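Why Doesn't a Paper Cup Leak?

Paper is famously bad at being wet. Drop your homework in a puddle and you'll have gray mush by lunchtime, along with a story your teacher has heard before.

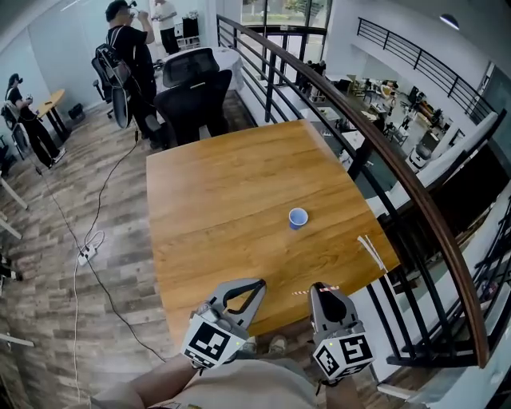
And yet people pour hot cocoa into paper every day, carry it up a flight of stairs, and expect it to behave. Mostly it does. To see why, you have to start with what paper is made of, and that means starting with a tree.

What paper is, up close

Wood is built from tiny tubes and threads called fibers. They are stuck together with a natural glue called lignin, and the glue is what makes a tree trunk such a poor choice for folding into an airplane. A paper mill cooks or grinds wood chips until the fibers come apart. What's left is pulp, a soupy mess that looks like oatmeal somebody gave up on.

The pulp gets watered down and spread over a moving screen. Water drains through the holes and the fibers settle on top in a tangle. Rollers squeeze the tangle, heaters dry it, and you have paper. Hold a torn edge up to a window and you may see the little hairs sticking out. Those are the fibers.

Fibers hang on to one another with weak pulls called hydrogen bonds. One of these bonds couldn't hold up a flea's hat. A sheet has an enormous number of them, so it stays in one piece until you do something to it.

Enter water, the troublemaker

Water loves paper fibers. It creeps into the gaps between them all by itself, even uphill, in a trick called capillary action. You can watch this happen by dipping the corner of a paper towel in juice. The juice climbs. It doesn't ask.

Once water is in there, it gets between the fibers and they lose their grip on one another. The sheet goes soft. Pull on it and it comes apart.

So a plain paper cup would work for a very short drink, taken by a very fast person.

The raincoat on the inside

Cup makers get around this by giving the paper a coat. In the early days that coat was often wax. Wax and water don't mix, so the drink stayed in the cup. Wax has one weak spot, though. It melts. Hot drinks in waxed cups had a way of picking up a little candle flavor, and few people have ever ordered candle.

Many cups today have a thin layer of plastic instead, usually one called polyethylene. It is pressed onto the paper while the cup is still a flat sheet on a roll. Other cups use a coating made from plants. Either way the drink touches the coating and never meets the paper, and the two of them get along fine as long as they aren't introduced.

How a flat sheet becomes a cup

A cup has 2 main parts, the wall and the bottom. The wall starts as a curved shape, a bit like a slice of rainbow. A machine wraps it into a cone with the narrow end chopped off, then heats the overlapping edges. The plastic coating softens, sticks to itself, and cools into a seam. So the raincoat is also the glue, and it doesn't get paid extra.

The bottom is a small circle with its edge folded down. It gets tucked inside the wall and sealed the same way. Last comes the rim. The top edge is rolled over on itself, and this is the cleverest bit of the whole cup. A rolled edge is much stiffer than a flat one. It keeps the cup round when you squeeze it, and it is kinder to your lip.

Carleen Tautahi, who teaches science to second graders and has been splashed by most of them, has her class unroll a rim to see how far the paper goes. "They never believe there's that much in there," she says. "Then they want to do all the cups, and I have to hide the cups."

Try it yourself

You need a coated paper cup, a sheet of printer paper, some tape, and a tray you don't mind getting wet. Ask whoever owns the tray.

Roll the printer paper into a cup shape and tape it, including a bottom. Stand both cups on the tray and fill them halfway with cold water. Check them every so often. Write down when the homemade one gets its first dark patch, when it starts to sag, and when it quits.

Next, empty the real cup and tear it open. Look for the seam down the side. Soak a torn piece in warm water overnight and in the morning try peeling it. With patience, you may be able to lift off a thin, clear film. That's the raincoat.

What happens to it afterward

The coating that makes a cup useful also makes it a pain to recycle. The paper has to be separated from the plastic first, and not every recycling center has the equipment. Some towns take paper cups and some don't, so check the rules where you live before tossing one in the bin with a proud look on your face.

Or use a mug. Mugs have been waterproof for ages and hardly ever brag about it.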